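Lecture Hall Package "Rukerness" – portable sound and stage for campus events

Hire and purchase for universities, colleges and student unions

A speaker series, a debate evening or a prize-giving often takes place in a room which was not built for it. The Rukerness package brings what such a room needs: a lectern, a sound system and a low stage, all on two trolleys that pass through a normal door.

The system is made for an audience of up to 125 persons. For bigger halls please ask us for the Kolon set, which has stronger loudspeakers and needs its own power line.

What is in the package

Lectern with reading lamp and gooseneck microphone
Two loudspeakers on stands
Mixer with recording output
Wireless microphones, one handheld and one with clip
Stage parts with non-slip surface and one step
Ramp for wheelchair users
Cables, tape and cable covers for the floor

Setting up

One person can set up the sound alone. For the stage we recommend two persons, as the parts are heavy to lift. The legs have a fixed height, so there is nothing to adjust on a flat floor. On an old parquet floor please use the felt pads from the side pocket of the trolley.

The microphones are charged before delivery. During a long programme, put the handheld one back into its charger in the lunch break.

Hire

We deliver in the morning and collect after your event, also late in the evening – please tell us the closing time of the building. If you book for a whole series, for example one talk each week in the summer term, the package can stay with you between the dates. You need only a dry room with a lock.

Purchase

The complete package costs 3,000 euros without delivery. Spare parts are kept in our store in Tosinard. Kerstin Hellwig prepares the offers, and Pascal Tiedemann answers all technical questions.
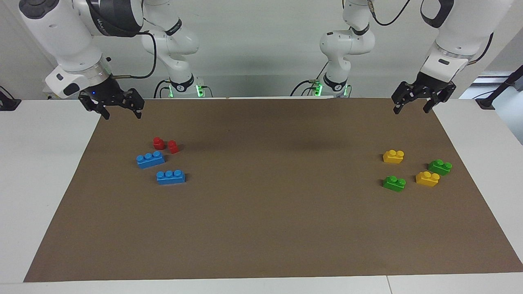 Accessories

Hearing loop for the first rows
Lectern front panel, printed with your logo
Rain covers for both trolleys
Second ramp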